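NOTA DE PRENSA

Britholm abre en julio su nuevo espacio de trabajo en Skoderley. Techos altos, paredes blancas, un altillo con barandilla negra. Mucha luz de día por la cristalera en arco, que se ha conservado tal cual. Reforma a cargo del estudio Babaei, 4 meses de obra.

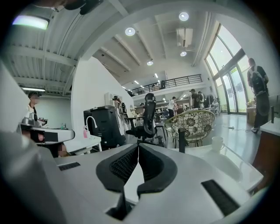 Las reservas se abren a las 9:00 para empresas y particulares. 33 plazas fijas y 50 más por horas, en planta baja y altillo. Climatizacion incluida en la tarifa. Gestiona los accesos Jirnenus, tambien las visitas previas para grupos.

Mas información y dossier completo en la recepcion de Britholm, Skoderley.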